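Service Desk, Hetton Campus
Ticket: Workstation in Records Office restarts without warning
Requester: Gisela Hollmann, Records Office
Assigned to: Yasmine Salem, Desktop Support
Priority: Medium
Status: Resolved, pending confirmation

Original request

The computer at the front counter in Records has begun to restart on its own during the working day. The screen goes black, the fan stops for a moment, and the machine starts up again as if it had been switched on. No message is shown beforehand. Staff have lost partly completed entries in Caser on several occasions. The problem is worst in the morning, when the counter is busiest. Please advise whether we should continue to use this station.

Gisela Hollmann

Response from Desktop Support

Thank you for your report. Until the cause is known, please do not use the front counter station for new Caser entries. The second station in the back office may be used in its place, and any member of the Records group can sign in there with the usual account. Please note the time of each restart and what was open on the screen. Please also leave the machine switched on overnight so that we may collect the event log.

Yasmine Salem

Update from requester

The station has been left on as requested. It restarted at 8:40 a.m. while the morning batch of labels was printing, and again shortly before noon when nobody was at the keyboard. Caser was open both times. The label printer and the document scanner are both plugged into the same power strip as the computer. The small heater under the counter is also on that strip.

Work log

Event log collected. The log holds 349 entries for the period reviewed. The restarts are recorded as unexpected loss of power. There is no stop code and no memory dump. This pattern points to an electrical or hardware fault. A fault in Caser would normally leave an application error, and no such error is present.

Asked the requester to remove the heater from the power strip. Building rules do not allow heaters on strips shared with office equipment, and a notice to this effect has been sent to the department. The heater has been moved to a wall outlet on the opposite side of the counter.

Replaced the power strip with a new unit from stock. Replaced the power cord. Moved the label printer to a separate outlet.

Station observed for the remainder of the day. No restart during that period.

Update from requester

The computer restarted twice this morning. The heater was off and unplugged. The label printer was not in use. One of the restarts took place while a student was waiting at the counter for a transcript, and the request had to be entered again from the beginning. We would be grateful for a firm date for the repair, as the back office station is needed for the Tilis import at the end of the month.

Gisela Hollmann

Response from Desktop Support

We regret the continued disruption. As the outside power supply to the machine has now been ruled out, the station will be collected on Tuesday before the office opens. A loan computer will be put in its place at the same visit. The loan computer already has Caser and the Tilis import tool installed. The label printer will need to be set up again, and I will do this before I leave. Please make sure that nothing is stored on the desktop of the old machine, since local files are not copied to loan equipment.

Yasmine Salem

Work log

Station collected and loan computer installed at the counter. Label printer set up and tested with one sheet. Requester confirmed that the shared folders opened as expected.

Station tested at the bench on its own, with no printer or scanner attached. The fault was reproduced after a period of steady load. The restart was the same as those described by the requester.

Memory test run overnight. No errors found.

Disk check completed. No errors found. User profile and local settings backed up to the support share.

Restart reproduced again with the disk disconnected and the machine running from the test drive. The disk and the installed software are therefore excluded as a cause.
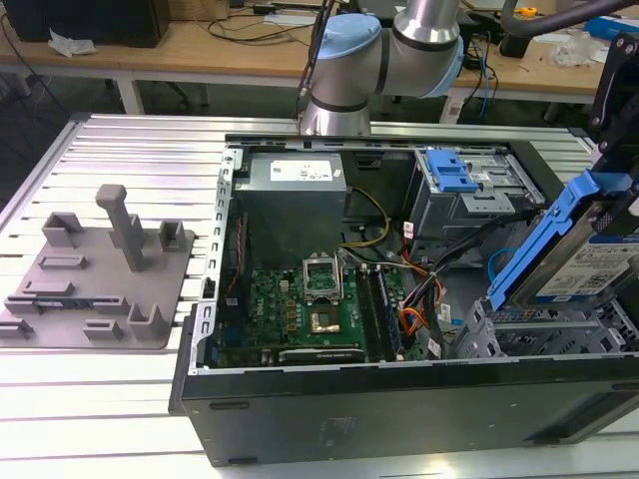 Under the equipment policy, a desktop computer that is out of warranty is repaired only if the cost of parts is lower than the set limit for its age. The asset record for this station, tag 118, shows that the warranty has ended. A quotation for parts was requested from Bennani, the campus supplier. The quoted price is above the limit. Repair is not approved, and the station will be withdrawn from service.

The loan computer has been reassigned to Records as a permanent replacement. The asset register has been changed to show the new location. The disk from the old station will be erased under the data disposal procedure, as it may hold student information.

Response from Desktop Support

The computer now at your front counter is yours to keep. No further visit is needed. The restarts were caused by a hardware fault inside the old machine and had no connection with Caser or with the work of your staff. Entries lost before the change of computer cannot be recovered. If any are still missing from the daily list, please enter them again from the paper request forms.

We ask that the counter power strip be used for the computer, monitor and scanner only. The heater should remain on the wall outlet.

Please reply to this ticket if the fault appears on the new station. The ticket will close on its own after five working days without a reply.

Yasmine Salem

Update from requester

Thank you. The counter has been running without interruption and the Tilis import was completed from the back office as planned. One small matter remains. The labels now print slightly too far to the left, so that the first letter of the surname is lost. Should this be reported here or on a new ticket?

Gisela Hollmann

Response from Desktop Support

Please open a new ticket under Printing and give the label size printed on the box. I will ask for it to be assigned to me.

Yasmine Salem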